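How to Plan a Slow Trip Through the Cokunano Valley

By Kamala Menon
Updated September

The Cokunano Valley runs from the dry hills above Gotov down to the river port of Brallville, a distance of 325 kilometers by the old road. Most visitors cross it in one day on the express coach and see very little of it. The local buses take longer and cost less, and they stop in the market towns. This page explains how to set up the trip going downhill, from Gotov to Brallville.

Step 1: Pick your season

The valley has a wet season and a dry season. In the wet months the lower road floods at two of the fords and the local buses turn back. The dry season is easier, but the hills above Gotov get cold at night and many of the small guesthouses have no heating. The weeks between the two are the best time to go. The river is still high enough for the ferry, and the fruit markets are open.

Step 2: Decide how many nights you need

Six nights is a comfortable length. Spend two in Gotov, one in each of two towns along the way, and two in Brallville. If you have fewer days, drop the second night in Gotov. Don't drop a night in the middle, as the afternoon bus does not always run and you may need the slack.

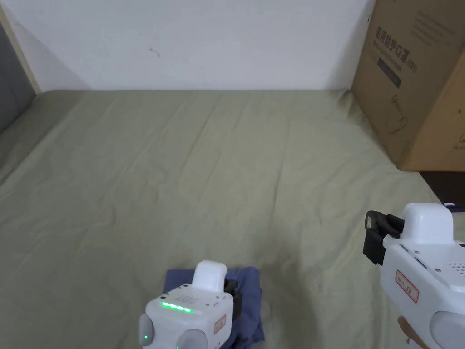
Step 3: Book the first and last nights only

Rooms in Gotov and Brallville fill up when there is a festival, so reserve those before you leave home. For the towns in between, you can find a room when you get off the bus. Ask for the price with breakfast and without it. Ask too whether the water is on all day. In some streets it is shut off from noon until 6.

Write down the name of the guesthouse in the local spelling as well as the English one. Drivers often know only the local name.

Step 4: Buy your bus tickets

Local buses leave from the yard behind the Gotov market. Tickets are sold from a window that opens half an hour before departure. Bring small bills. A ticket to the first town costs 200 in local money, and a large bag is extra. Keep the stub, as an inspector may board at the bridge and ask for it.

The first bus is the one to take. It is cooler, it usually leaves on time, and you arrive with enough of the day left to look at a room or two before choosing.

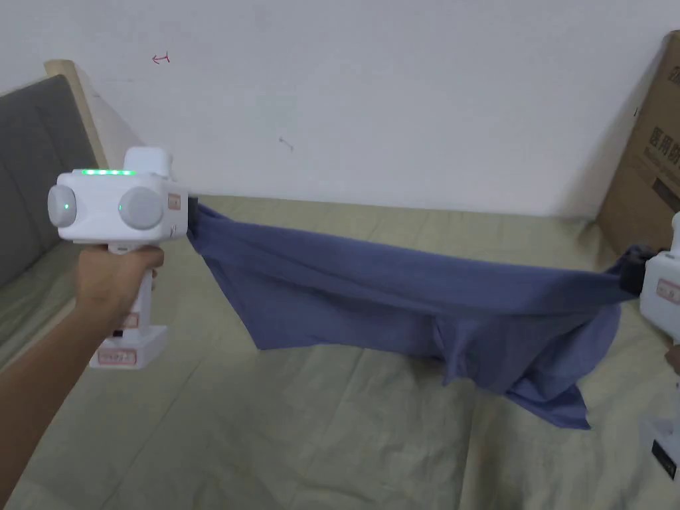 If you miss the first bus, shared vans leave from the same yard once they have 12 passengers. They are faster but have no luggage rack, so your bag rides on your lap.

Step 5: Pack for the bus

Take one soft bag that you can lift over your head. Carry water, a scarf for the dust, and something to eat. Put your papers and medicine in a separate small bag that stays with you. Laundry is easy to get done in Gotov and Brallville and slow everywhere else. 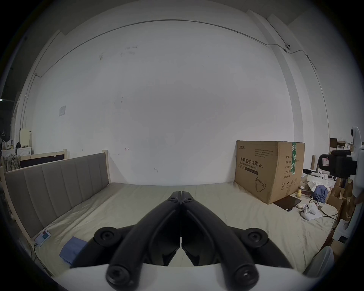
Step 6: Look at the room before you pay

It is normal in the valley to be shown a room first, and no owner will be offended if you say no. Try the door lock, the light switch, and the tap. Sit on the bed and check that the window closes. If you plan to read or write in the evenings, look at what you will be leaning on. An upholstered headboard like this one, with its vertical gray-taupe panels, is easier on the back than bare wood or a plaster wall. A few wrinkles in the sheet don't tell you much, so pull back a corner and look underneath.

Step 7: Take the ferry for the last stretch

At Kulkarni the road leaves the river and climbs over a ridge. The bus goes on, but the ferry is more pleasant and lands closer to the center of Brallville. Buy the ticket on board. The upper deck has shade on the left side in the morning.

Comments

Subbarao Rao
Good directions. The ticket window in Gotov has moved to the other side of the yard, next to the tea stall.

Revathi Hegde
Does the ferry take bicycles?

Béla Simon
Yes, they took mine. I paid the same as for a large bag.

Contact us | Copyright Kamala Menon | Back to top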